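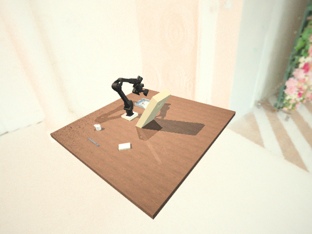
3. Drying and surface checks in small table tops

3.1 Material and storage

The boards used in this part of the study came from two sawmills, Stormont and Retmont, which buy their logs from different slopes of the same valley. We selected only boards without large knots. After sawing, the boards were stacked under a roof with open sides and stayed there until May. Thin strips of wood were placed between the layers, so the air could pass on both faces. The Retmont boards had been cut one month earlier than the Stormont boards, and this difference must be remembered when the results are read.

From the stacked boards we prepared 40 panels. Each panel was glued from narrow pieces, planed on both faces and left without any oil or varnish. The panels were then moved to the store room at Mangundap, where the windows are kept closed at night and the air is more humid than in the workshop.

3.2 Measurement of the checks

In this paper a check means a small crack that follows the grain and does not pass through the full thickness of the panel. We measured the length of every check on the upper face with a steel ruler, under a lamp placed at a low angle. Checks shorter than 2 mm were not recorded, as two observers often did not agree about them. In total, 1,712 checks were recorded during the storage period. All readings were made by Wulan Yusof in the early morning, before the doors were opened.

Figure 5 gives the total check length for each panel against the moisture content at the time of gluing. The panels glued at a higher moisture content show longer checks, and most of these checks begin at the end grain. The relation is weaker for the Retmont panels. We think that the longer stacking time explains a part of this, but our data do not allow us to separate it from the effect of the slope where the trees were growing.

3.3 Comparison with sealed ends

A second group of panels received a layer of wax on the end grain directly after planing. In this group the checks were fewer and shorter, and several panels had none that could be recorded. The same treatment is already common in the Trivell workshops, where it is applied by brush to chair seats. It is cheap, and it does not change the color of the upper face. However, the wax must be removed before the edges are finished, and on two panels this work damaged the corners. These two panels were kept in Figure 5 but were left out of the bending tests described in the next section.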